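Warehouse training project passes 2,400 usable examples

By the Business Desk
February

Drasano, the packing and returns company on the north side of Lashari, has spent the winter collecting examples for a system meant to teach robot arms how to handle everyday goods. The company said this month that its operators have recorded 2,683 attempts so far, of which 2,432 were kept for training.

The work goes on in a storage room next to the main packing floor. An operator guides the arm by hand controls through one short job at a time, such as picking up a folded cloth, moving a small carton or turning an item so its label can be read. A small camera mounted close to the gripper records each attempt, along with the position of the arm and how far the fingers are open. Each recording is then checked and given a one-line written description.

Drasano calls the project Kulus. It started as a side job for two people in the returns department and now takes up most of the day for a team of five.

The company chose a storage room over a clean test area on purpose. Systems trained against a bare background often do poorly once they are moved to a working building, the project team wrote in a note to customers, and most of Drasano's work is done near shelves, bins and half-unpacked deliveries. Nothing is cleared away before a session. The camera turns with the wrist, so the shelving can come out tilted in one recording and nearly upright in the next, with cardboard boxes behind the gripper in many of them.
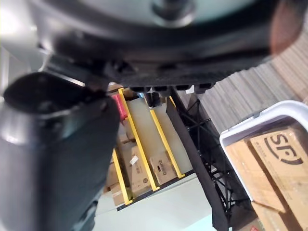
What gets kept

An attempt is kept if the job was finished, or if it failed in a way the team thinks is useful. A dropped cloth that the operator picks up again on the second try goes in. A recording that stops early because the operator pressed the wrong pedal does not. Attempts are also thrown out when the camera and arm readings fall out of step, a problem that was common in the first weeks and is now rare after a change to the recording software.

Each kept attempt is viewed by a second person before it is added to the set. That person did not run the arm and writes the description without seeing the operator's notes. When the two versions disagree on what was being done, the attempt goes to a short meeting held at 4 p.m. on working days. The team said most of these disagreements are about where a job ends. Some operators stop when the item touches the table, others when the gripper has opened and backed away. The rule now is that the gripper has to be clear.

Cloth has been the slowest material to collect. Rigid boxes can be gripped in a few predictable ways, but fabric folds under the fingers and hides its own edges, and the close camera often shows little more than the gripper itself with a patch of color behind it. Operators were asked early on to back off and start over when they lost sight of the edge. That instruction has been dropped. The team decided the system would have to deal with those views too, and that leaving them out would only teach it about the easy part of the job. Close views are now kept even when they are soft or mostly blocked by the fingers.

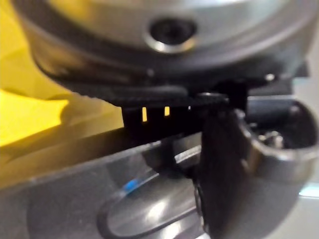
The cloth jobs are also the ones that tire the operators most, and they are now limited to 18 minutes at a stretch. After that the operator moves to checking or labeling for a while - a change the staff asked for in a survey at the end of last year. Drasano said the share of attempts thrown out went down after the limit came in, though it did not give a figure.

Next steps

The first version of the system was trained on boxes only. In tests on the packing floor it could pick up a carton from an open bin, but it was slow and had trouble when two cartons were pressed together. A second version, trained on boxes and cloth, is due to be tested in the spring. The company does not plan to use it on customer orders this year.

Nunden, a smaller firm that makes hand controls for arms of this kind, supplies the equipment the operators use and has been given access to part of the collection in return. The two companies said they have no plans to merge the work or to sell the recordings. A limited sample of 190 attempts, mostly box jobs, will be made available to the technical college in Lashari for classroom use, with the written descriptions included.

Drasano has also said it will add a second arm in the same room. It will be used for jobs that need one item held still while another is moved, such as opening the flaps of a carton and taking something out. Those recordings will be stored apart from the current set until the team settles on how to describe work done with two arms at once. A draft of the labeling rules has gone to the operators for comments, and training on the second set of controls is due to begin once the extra recording computer has been installed.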